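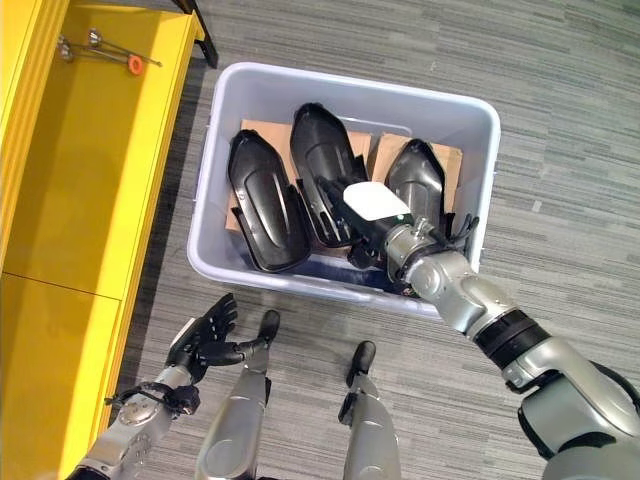 How should molded covers be packed in a bin so they don't scratch each other?
Stand them side by side with a piece of cardboard in each gap, and put something soft on the floor of the bin first.

Section 3 - Packing and unpacking covers

Applies to Fenton and Paiva covers. Godard ones are longer, see section 14.

1. Wipe out the bin. Grit is what does the scratching.
2. Lay a folded cloth flat on the bottom. No zippers, no buttons.
3. Cut cardboard to the height of the cover. A bit over is fine, under is not.
4. First cover in, tabs down, rounded end up.
5. Cardboard next. Then second cover, cardboard, third cover. Stop there.
6. Check nothing is pressing on the tabs. If it is, lift out and start over.

Note: leaning a little is OK. Leaning on a nieghbor is not.

Caution: do not pull a cover out by its tabs. They snap and Malari doesn't sell them seperately.

Caution: no stacking full bins. 300 covers a month go through here in July and the cracked ones mostly come from stacks.

To unpack

1. Bin on the floor, on carpet or a mat.
2. Grip the cover by the body, straight up, slow.
3. Leave the cardboard in - reuse until it goes soft.

Missing tabs or a split flange - tag it and set aside for Clementina Pacheco, ext. 52.

Revised November 12, 2020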